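December 27, 2018. Equipment planning, continued from the November page.

OK, the Baveck quote finally came through and I'm really happy with it! I spent the morning going back and forth between that one and the Rodovo one, and I think we can get nearly everything on the wish list if we're sensible about the order we buy in.

Where things stand:

Hands. This is the big one. Two spare hands, one left and one right, so that a bad finger tendon doesn't cost us a week of folding runs. Rodovo will sell single fingers as well, at 260 each, and I want a small stock of those on the shelf before we spend anything on complete units. Swapping a finger is a bench job and I'd love to get good at it. (Need to check whether the old screws fit. The drawing says yes, the last revision note says maybe.)

Wrist cables. Please let's buy proper ones this time. The loops between wrist and hand need a bit more slack when the arms come in low over the table, and Baveck has a softer jacket that bends much tighter than what we've been using. Asked for 5 lengths to try out. If they're as nice as the sample, I'll re-route both sides and write up the path here with measurements.

Fingertip pads. Fimer has a grippier rubber in sheet form, which we can cut ourselves. Super cheap compared with molded tips, and I think it will help most with thin jersey, where picking up one layer and leaving the next one alone is the whole game. Worth a try even if it wears fast. Note to self: cut the template out of card first, the last batch came out too narrow.

Table. Want to keep the white top. It's easy on the segmentation with bright shirts, less so with pale ones, so I'd like a dark mat we can roll out for the light half of the pile. Any fabric store will do, no quote needed.

Compute. The Puma budget line has room for a real workstation, and I'm all for it! Doing everything from a laptop on the side desk works, but the logging and the planner fight each other once the runs get long. I've asked for two configurations, one with the bigger card and one without. My vote is the bigger card and a plain monitor.

Holding off on: a third arm (fun, but no), the lifting column, new stools.

Order I'd go in: fingers, cables, pad sheet, workstation, then complete hands out of whatever is left. Shipping on the hands is slow, so if anybody wants them moved up the list, write it in the margin here before I send the form.

Carrying on with the T-shirt folds this afternoon, same settings as yesterday, and I'll add the grip notes on the next page.

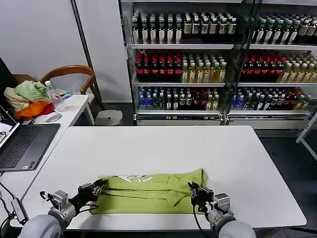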